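Home | Talks | Notes | Contact
Print this page | E-mail this page

Keeping your project files sane: speaker notes

Slide 1. Hello

Hi everybody, thanks for coming back after coffee! I cut short videos for Fadwood, mostly how-to stuff, and I want to talk about the messy part, where all the files live. Benedikt Kramer talked about color this morning, so I'm skipping color completely.

Slide 2. The Estthorpe job

Tell the relinking story here (keep it short, I always ramble). I opened the project in February and got 299 missing clips. Somebody had renamed the top folder, and that somebody was me. I spent a whole evening pointing Plukuleo at the right place, one bin at a time, before I noticed the "search subfolders" box.

So: pick your folder names on day one and leave them alone. Mine are footage, sound, graphics, out. Boring as anything, and I love them.

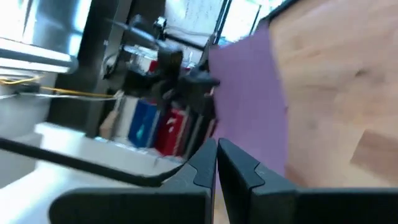
Slide 3. Proxies

Ask who uses them. Wait for hands.

My laptop has 2 drives, and the small one has 700 GB free on a good day. Proxies go there, originals stay on the big one. Turn on the proxy badge in Plukuleo so you can tell which one you're looking at. I once sent Ofori a full export made from proxies, and they noticed before I did (ouch).

Slide 4. Cleaning up

Demo: the old project with 801 unused clips. Save a copy FIRST, then Remove Unused, then open it again and play the timeline.

If there's time, show the autosave folder. Questions, then lunch.

Contact | Copyright Fadwood | Back to top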